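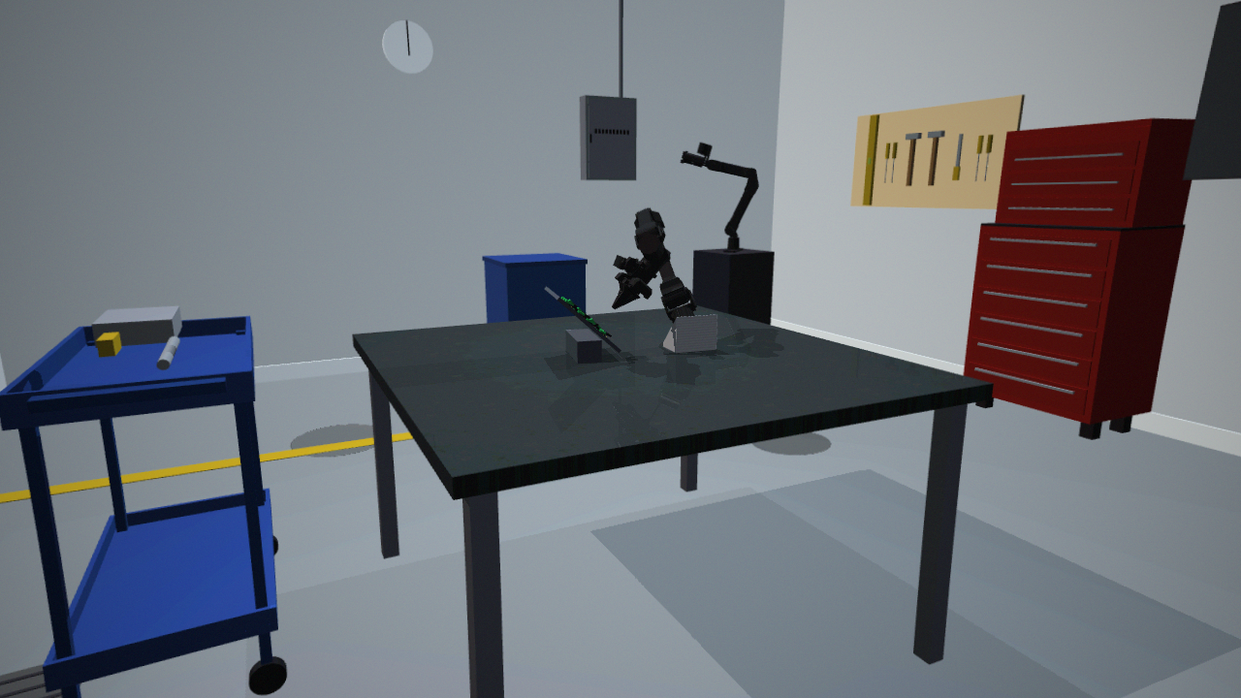 Hirkthorpe opens its bindery to visitors twice a year, and I finally got a place on the November tour. I bind books at home, mostly blank journals and a few repairs for friends, and I wanted to see how a full-time shop handles paper, board and glue in quantity. I also went with a floor plan problem. My bench has been shoved against a wall for years, and I had been thinking about a big square table in the middle of the room, the kind with a dark top and four plain square legs, where you can get at the work from any side. I spent a good part of the visit looking at how people moved around their benches, and I took more notes on that than on the books.

The bindery is on the second floor of a former shoe warehouse. The freight elevator is for paper only, so visitors take the stairs. We were a group of nine and our guide was Gyu-bin Seol, who runs the sewing section. He started us at the paper store, a long room kept closed at both ends so the humidity stays put. Sheets are stacked flat with the grain direction penciled on the wrapper. He had us each fold a scrap one way and then the other to feel the difference. I knew about grain, but I had never tried it on a heavy cover stock, and the fold against the grain cracked right along its length.

Next was folding and gathering. Most of it is done by machine and it was loud enough that we were given earplugs. The job running was a 600-copy reprint of a local history, and the folded sections came off the end faster than I could follow. A small black mark is printed on the spine fold of each section, one step lower each time, so a stack in the right order shows a diagonal line. A missing section shows up as a gap in the line. I am going to start doing this with a pencil.

Sewing was the part I came for. The shop has 4 sewing machines, two of them older than anyone who works there, and a hand-sewing bench under the windows. Kanako Onishi was at the bench sewing a ledger on linen tapes. She uses a shorter thread than I do and joins a new one more often, with a weaver's knot on the inside of the fold. I asked if the knots made the spine bulky. She said they do if you put them all in the same spot, so she moves them around. Her thread is waxed by hand before she starts, two passes and no more. Too much wax and it picks up lint from the paper.

The sewing benches are against the wall, by the way. The casing-in tables are out in the open with people working on both sides. Gyu-bin said sewing needs light and a steady seat, while casing-in needs room to turn around with a wet cover in your hands. So I may end up needing both, which my spare room will not allow.

We had coffee in the sample room. One shelf holds a copy of every job from the past few years, and the register next to it was open at number 2623. Otis Begay, who cuts the boards, brought out a tray of offcuts and let us take what we wanted. I took gray board in two thicknesses and some green cloth with a flaw in the weave.

Finishing was shorter than I had hoped. The foil stamping press was being repaired and we could only look at the brass type in its cabinets. Bimla Rastogi showed us a title set up for a spine and explained the spacing. She spaces by eye after setting, with slips of thin paper between the letters, and tests on scrap leather until it looks even. The leather samples were kept in drawers by color, and the room smelled of them.

Some practical notes if you want to go. Sign up early, as the list fills within a couple of days. The tour took a little over two hours with coffee. Wear flat shoes. There is no parking at the building, and the street spaces are all metered, so I left the car at the library and walked over. Photos are allowed everywhere except the conservation room, which we passed through quickly. The shop sells thread, tape and small packs of board at the front desk, cash only when I was there.

I bought a reel of linen thread and a bone folder with a narrower tip than mine. The next tour is in the spring and covers marbling and edge decoration.

Posted Jan 19, 2020
By Mitsuko Hamada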